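Tullora Chores Working Group
Minutes of the March meeting
Held at Harstead, ground floor meeting room, 9:30 a.m.

Present: Fotis Balaskas (chair), simulation lead, arms and grippers lead, test apartment supervisor, shop-floor liaison from Jaunzems, safety officer, note taker
Joining by phone: customer support manager
Apologies: finance

1. Minutes of the last meeting

Accepted with one correction. Under item 4 the words "dishwasher unloading is complete" should read "dishwasher unloading test plan is complete." The note taker will fix the shared copy.

2. Matters arising

The spare wrist covers have arrived. Two of them were the wrong size and have been sent back.

The question of who pays for broken plates in the test apartment is still open. Finance has asked for a single monthly claim with no separate receipts. The apartment supervisor said she would keep the receipts anyway.

The Jaunzems site visit was moved at their request. No new date has been agreed.

3. What the machine can do in the apartment today

The apartment supervisor went through the chore list in the order it hangs on the kitchen wall. The group had asked for a straight answer on each chore: can it be left alone to do it, can it do it with a person standing by, or can it not do it.

Wiping a clear counter: can be left alone. Crumbs are still pushed off the back edge and onto the floor. Support said customers would not call that wiped. The supervisor agreed and has changed the entry to "with a person standing by."

Putting away dry groceries: with a person standing by. Boxes and cans are fine. Bags of rice and flour slump when they are gripped, and the machine lets go early.

Folding towels: with a person standing by. It is slow. The supervisor folded the same basket by hand while the machine was on its first few towels, and the chair asked that this be written down.

Folding shirts: cannot do it.

Unloading the dishwasher: bottom rack with a person standing by, top rack no. Glasses with stems should not be in the rack during tests until further notice.

Taking out the trash: cannot do it. It can lift the bag out of the can and carry it as far as the apartment door. It does not manage the door while holding the bag, and it has no place it trusts to set the bag down. This led to a long discussion, recorded under item 4.

Making a bed: not tested. The chair asked whether it should stay on the list. Agreed to leave it on and mark it as later work.

The safety officer pointed out that nothing is now listed as "can be left alone." The chair said that was correct and should go to the management meeting in those words.

4. Doors

Fotis Balaskas opened the item by saying that doors have now held up trash, laundry and the grocery run, and that the group keeps treating them as a side problem. He would like them treated as a chore in their own right for the coming period.

The simulation lead reported on the Mustine hallway set. The house layouts in Mustine are generated with the doors open, closed or partly open, and the wall and floor materials change between layouts, so the machine cannot learn one particular hallway. Both arms are simulated. The base drives as it would in the apartment.

Results since the last meeting: 100 runs in Mustine and 100 runs in the test apartment, with the same instruction, which was to go down the hall, get through the door and stop clear of it on the other side. The Mustine runs went well enough that the simulation lead did not think more of the same would teach anyone much. In the apartment 7 runs were completed with no one stepping in. The rest were stopped by the supervisor or timed out.

The arms and grippers lead asked what the main causes were. The supervisor gave these from her log:

The gripper closes on the knob but turns in place around it. Small round knobs are the worst. Lever handles are better and the apartment has only one.

The machine opens the door toward itself and does not back up in time, so the door ends up against the base.

The machine gets the door open, takes its arm away to move, and the door swings back. The bathroom door does this every time. The frame there is out of square.

The machine plans a path past a door that is standing partly open and clips the edge of it with an elbow.

The simulation lead said the last one also happens in Mustine, and more often than she would like, where a hall has a door standing out on one side and the base goes too close to it. She thinks the planner treats the arm as narrower than it is when it is held out in front. The arms and grippers lead said that holding the arms out while driving was a bad habit left over from the tabletop work, and that the arms should be tucked for any drive longer than a step or so. The simulation lead answered that tucked arms block part of what the machine can see of the floor. Neither was sure which matters more. They will try both.

The liaison from Jaunzems asked why anyone would want the machine to turn a doorknob at all, given that a homeowner could leave the doors open or fit a different handle. Support said customers do leave doors open during the visit by the installer and then close them again, mostly on account of pets. The chair added that he did not want a product that comes with a list of changes to the house.

The safety officer is more concerned about someone being on the other side of the door. At present the machine has no means of knowing. She does not want closed doors attempted with members of the public in the building, and the group agreed.

Some disagreement about how much the Mustine numbers should count. The simulation lead said that the simulator was never meant to stand in for the apartment and that it is good for finding the planning mistakes cheaply. The supervisor said that may be so, but the figure people upstairs quote is the one from the simulator. The chair ruled that from now on the two results are reported side by side or left out altogether.

Actions:
Simulation lead to add round knobs that slip, and doors that swing back on their own, to the Mustine door settings.
Arms and grippers lead to try the rubber finger pads on round knobs.
Both to compare arms tucked and arms out on the same hallways.
Supervisor to get the bathroom door frame looked at, but only after the next set of runs.

5. Shop floor

The liaison from Jaunzems gave a short report. They have the same machine moving empty totes from the end of the packing line back to the start. It is doing this for most of a shift with one person keeping an eye on it along with other duties. The floor is flat, the totes are all alike, and there are no doors on the route.

Sweeping under the benches was tried and dropped. The broom was held well enough, but the machine could not tell when it had finished.

Sorting returned parts into bins works for the large parts. The small ones are picked up in pairs. The line workers have asked for the machine to be moved away from their side of the table, as it reaches across without warning. The safety officer asked for that table to be stopped until she has seen it. The liaison agreed to pass this on the same day.

The chair asked whether Jaunzems would say the machine is saving them work. The liaison said it is on the totes, and it is not on anything else so far.

6. What to tell customers

Support has a waiting list of households who have asked whether the machine can do their chores yet. The current reply says "soon." She would like to stop saying it. People write back and ask when.

The group went over a new wording. The version agreed is: "The machine can help with some chores while you are at home and nearby. It cannot yet be left to do housework by itself. It does not open closed doors." Support will send it out after the chair has shown it to management.

The arms and grippers lead asked that the word "help" be looked at again, given the towels. Left as it is.

7. Any other business

The parking spaces behind the loading dock are to be kept clear on delivery mornings.

The apartment refrigerator is for test groceries only. Lunches are being picked up by the machine and put away in the cabinets.

The chair asked for one Mustine hallway to be attached to these minutes for the management meeting, taken from the machine's own position with both arms out, so that the discussion under item 4 can be followed. The simulation lead will supply it. Comments on the minutes go to the note taker before the next meeting, which will be at the same time in the same room.

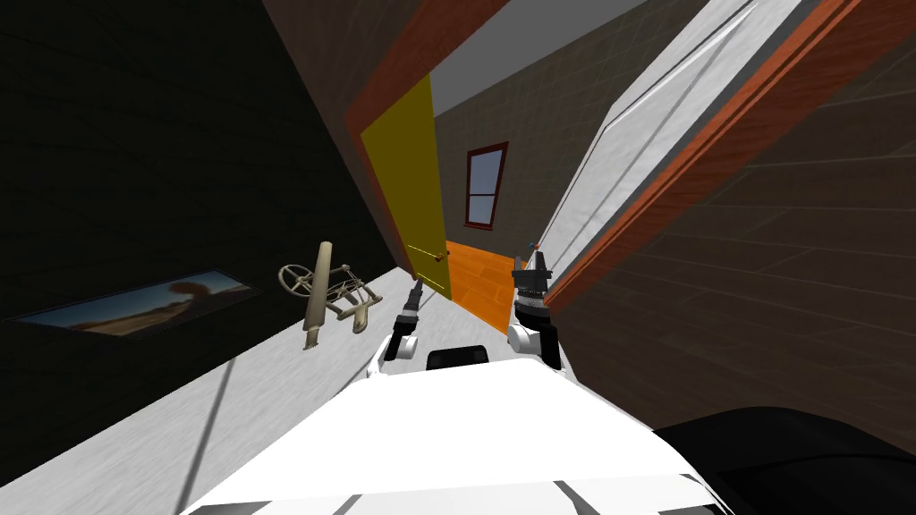
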